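Nernance workshop notebook, bench 2
April, entry begun a bit after morning tea

Friederike Tiedemann writing, with a second cup of tea going cold beside me as usual.

I meant to spend the morning on the shelf labels and instead I've been at the white table with the play kitchen things, and I can't say I'm sorry. The box for Lundport is still short of a proper layout sheet, and the last one we sent had the colours so far off that Nolte rang up to ask whether the plate was meant to be grey or purple. (It's both, bless it. A sort of lavender grey, and it changes its mind with the light.)

So, the arrangement as it stands. Ketchup bottle lying on the plate, strawberry close by on the left, banana up past the plate on the other side, then the green mug and the colander. I did try the bottle standing up last week and it looked very smart, but it wobbled whenever anyone leaned on the table, and I lean on everything. Lying down it behaves.

The banana is my favourite of the lot. I love a toy that's been made half peeled, it saves such a lot of explaining to small people about what's inside! The strawberry is a worry only in that it's small and wanders off. It spent most of March in the pocket of my good cardigan. Please, whoever packs up, put it in the mug and then the mug in the colander, and the whole business travels together.

Two greens, and they don't match. The mug leans minty and the colander is deeper and more sage, and I went back and forth on whether that would bother people. I've decided it won't. My own kitchen at home has never matched either, and children sort by shape long before they get fussy about shades. If Gunivow ever bring out a mug in the darker green I might think again.

Glare is the other thing. The colander's holes look lovely close up, but the light bounces off in between them and washes a good patch out. I'd like to try a bit of baking paper over the lamp before we do the final sheet. Noting it here so I don't forget, as I did with the tablecloth.
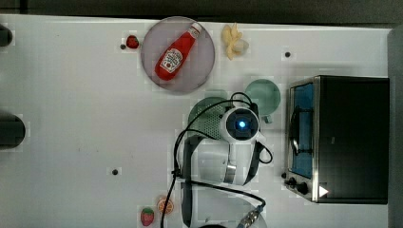
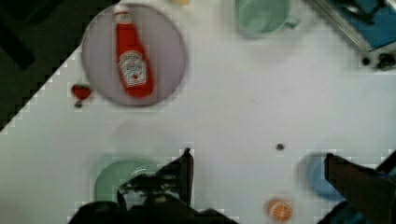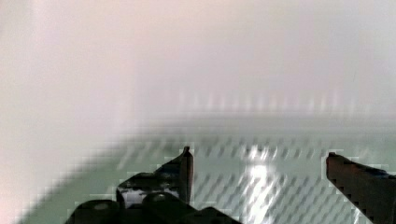
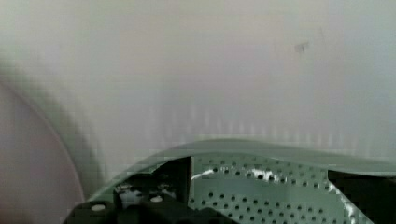 Reading time: 2 min

Still to do: baking paper on the lamp, wipe the marks off the tabletop, ring Nolte back about the plate. The cupboard key is on the hook behind the door if anyone wants the spare cups.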